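Kitchen helpers wanted for a dish rack and table setting project

Clirkby is looking for people who like putting dishes where they belong. Our Ulia project is all about the small stuff of a kitchen: getting a mug into a wire rack, standing a plate upright, moving things on and off a tray. If you have strong feelings about how a rack should be loaded, we would love to hear from you!

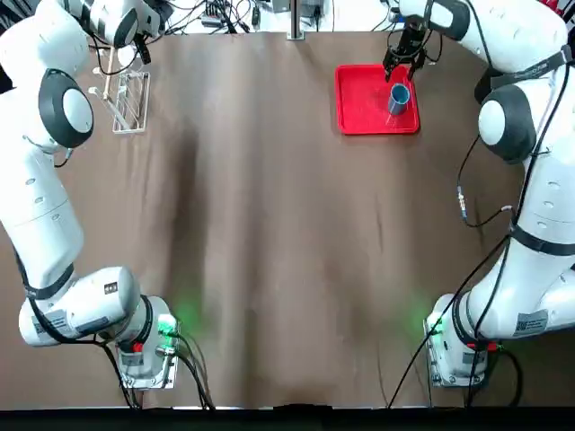
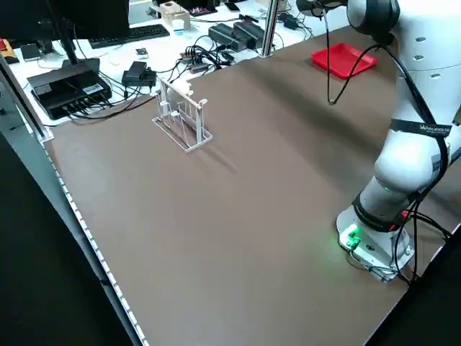
White wire rack and red tray on the brown tabletop.

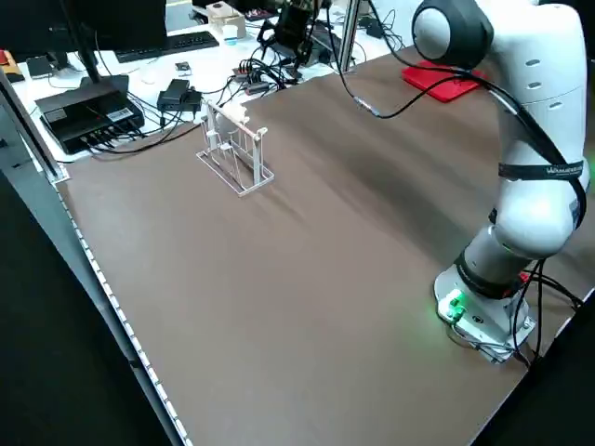
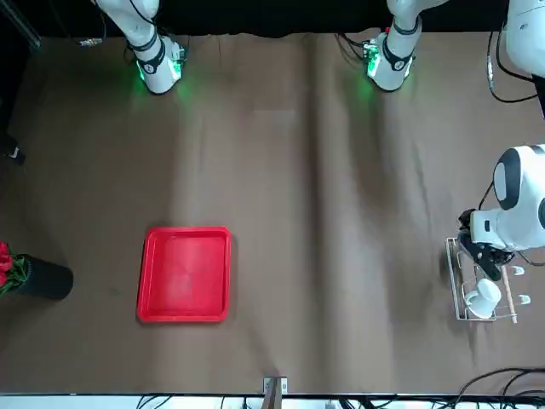
Sessions run from September in our room at Pladon, mornings or afternoons, and last 2 hours with a good break in the middle. You'll work through about 70 short rounds with mugs, plates and racks, then tell us what felt easy and what felt fiddly (we really do read the comments). There are 7 places open. No experience needed, just steady hands and a bit of patience. Left-handers very welcome!

To sign up, send a few lines on yourself and the times of day that suit you to the Kozma desk at Clirkby. Please put "Ulia dishes" in the subject line. We answer every message.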